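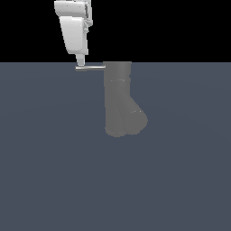
The pipe fittings line at our Hirkwood plant gets its first robot arm in March. It will move wye fittings from the molding bench to inspection, over 2000 a shift, a job now shared by five people on the packing crew.

No positions are being cut. Two of the five will train as cell operators with Maksymiv, the integrator, and the others move to inspection. Handling moves are still being worked out in simulation – grip height is the open question.

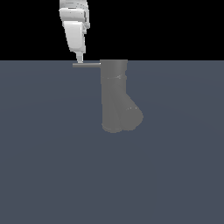
Simulation view: the arm's tool at the upper part of a branched fitting.

Shift sign-up sheets are in the Trenier break room.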